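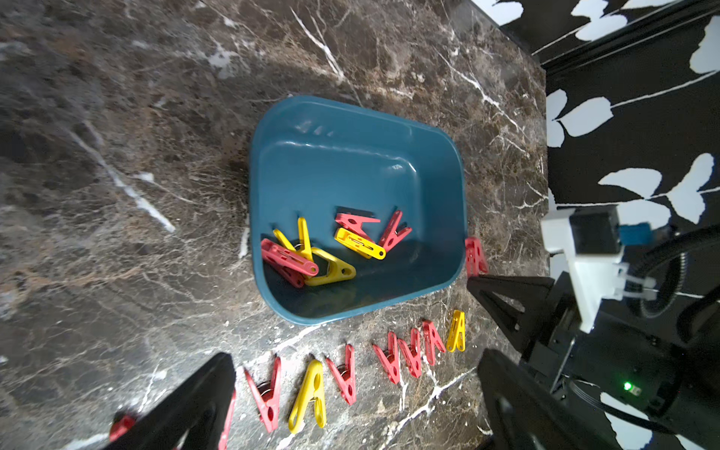
How often should the wrist camera bracket be retightened?
Every 92 hours of running, and after any bump.

Selvaraj Fakir wrote:
> Right arm at Endthorpe is drifting again. I've rehomed it 4 times.
> Is it the arm or is it me?

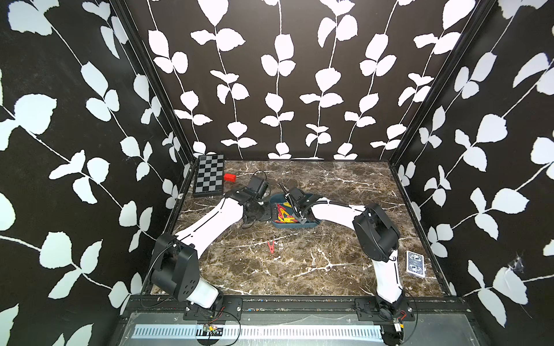
Selvaraj, it's rarely you. Check the mounting plate bolts first, then the zero offset in the Zeng controller; mine had wandered to 367 for reasons of its own. Do it with the grippers well clear of the teal tray, and while you're in there, take a cloth to the cobweb on the right wall. It has held its position better than the arm. 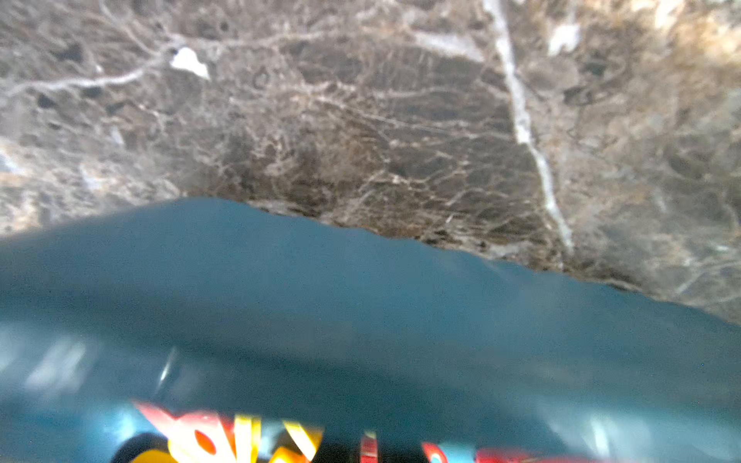
Focus on the wrist camera is a separate job. Two turns back on the lens ring, then lock it. Judge it on the pale veins in the marble, and leave the printed graphics out of it, being far too close to come sharp.

Zhuoran Cui
Hidaldale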